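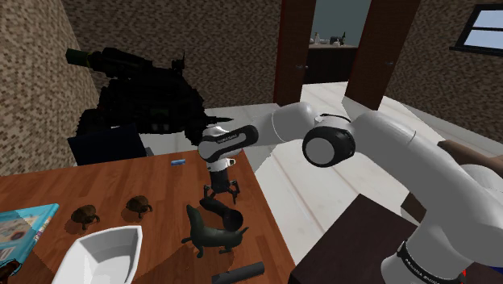 탁자 위에 내려온 검은 그리퍼. 거북이 닮은 애들 둘은 왼쪽에서 구경 중이에요.

공유 28 · 댓글 2

3월 내내 시뮬레이터 안에서 그리퍼만 갈아 끼우고 있었어요. 논문용 정리는 따로 하고 있고, 여기에는 작업하면서 든 생각을 편하게 적어 둡니다. 비교한 그리퍼는 두 종류예요. 하나는 평행하게 닫히는 Corkden이고, 다른 하나는 마디가 있는 손가락이 벌어지는 Fevia. 팔과 카메라 위치는 그대로 두고 손목 아래만 바꿨습니다. 물건도 같은 자리에서 시작하고요 (이 약속을 지키는 게 생각보다 귀찮아요!).

맨 위 컷에서 손목 밑에 달린 게 Fevia예요. 손가락이 양쪽으로 벌어져서 아래로 굽어 있는데, 저는 이 자세를 집에서 혼자 '게 자세'라고 불러요. Hakim Mandagi 님은 거미 같다고 싫어하시고요. 오른쪽 손가락 끝이 탁자를 향하는 게 마음에 들어서 대기 자세도 이쪽으로 정해 버렸어요. 아직 아무것도 안 잡은 상태입니다.

물건 고르는 데 시간을 제일 많이 썼어요. 처음엔 상자랑 공만 썼더니 결과가 너무 심심하게 나오더라고요. 두 그리퍼가 다 잘 잡아 버리니까 비교할 게 없는 거예요. 그래서 모양이 애매한 것들을 데려왔습니다. 물개처럼 생긴 진녹색 인형은 목은 들려 있고 꼬리 쪽은 뾰족해서 어디를 잡아야 할지 저도 한참 고민했어요. 바로 뒤에 손전등 모양의 까만 물건이 비스듬히 누워 있어서 난이도가 더 올라갑니다. 인형만 잡으려다가 둘을 같이 밀어 버리는 일이 정말 많았거든요.

거북이 쪽은 Corkden으로 할 때가 재미있었어요. 등이 둥그니까 위에서 집으면 미끄러지고, 옆에서 들어가면 다리에 걸리고. Fevia는 손가락이 등을 감싸듯이 들어가서 훨씬 편했는데, 두 마리 사이가 좁으면 손가락을 벌릴 자리가 모자라서 또 문제예요. 벌리는 폭을 줄이는 옵션을 넣을까 하다가 이번에는 참았습니다. 옵션을 하나 넣으면 Corkden 쪽도 다시 돌려야 해서요 ㅠㅠ

진회색 막대는 솔직히 쉬울 줄 알았어요. 그런데 누워 있는 막대는 손가락 끝이 탁자에 먼저 닿느냐 마느냐 싸움이더라고요. Corkden은 높이만 잘 맞추면 깔끔하게 올라오고, Fevia는 끝마디가 굽으면서 탁자를 긁어요. 접촉력 그래프에 뾰족하게 튀는 구간이 보이면 십중팔구 그거예요. 이건 Corkden 승! 하얀 각진 그릇도 테두리를 집는 건 Corkden이 나았습니다.

전체 시도는 그리퍼마다 600번씩 돌렸어요. 밤에 걸어 두고 아침에 로그 보는 게 요즘 제 낙이에요. Dimas Wuisan 님이 만들어 준 Usbridge 스크립트 덕분에 그리퍼 교체도 설정 파일 한 줄로 끝나요. 예전에는 손목 좌표계를 손으로 맞추다가 그리퍼가 옆으로 누워서 붙은 적도 있어요. 그걸 모르고 반나절을 돌렸습니다... 로그에는 에러가 하나도 없었고요.

제어기는 위치 제어 하나로 통일했어요. 임피던스 제어로도 조금 돌려 봤는데, 게인을 낮추니까 Fevia가 탁자를 긁는 건 줄고 대신 접근이 느려졌어요. 이건 아직 표로 만들 만큼 돌리지 못해서 느낌만 적습니다. 혹시 비슷한 조건에서 게인 잡아 보신 분 계시면 댓글로 알려 주세요, 정말로 궁금해요.

방은 Rungrueang이라는 이름으로 저장해 둔 배경이에요. 벽이 온통 자잘한 갈색 모자이크라 분할 모델이 헷갈려 하는데, 저는 그래서 이 방이 좋아요. 깨끗한 흰 방에서만 잘 되는 건 별로 믿음이 안 가서요. 나무 탁자도 판마다 색이 달라서 갈색 거북이가 은근히 묻힙니다. 카메라 비교할 때도 이 탁자를 그대로 쓸 생각이에요.

지금 마음으로는 인형류는 Fevia, 납작하거나 길쭉한 건 Corkden이에요. 다음에는 손목 카메라를 붙여서 같은 물건을 다시 돌려 보려고 해요. 탁자 안쪽에 있는 작은 파란 원통은 이번에 목표 물건으로 한 번도 안 썼는데, 그때 꼭 넣을게요.

댓글 2

Dimas Wuisan: 손목 좌표계 검사하는 함수 넣어 놨어요. 이제 누워서 붙으면 바로 멈춥니다.

Hakim Mandagi: 다시 봐도 거미예요. 막대 잡을 때 끝마디 각도를 고정하고 돌린 결과도 보고 싶네요.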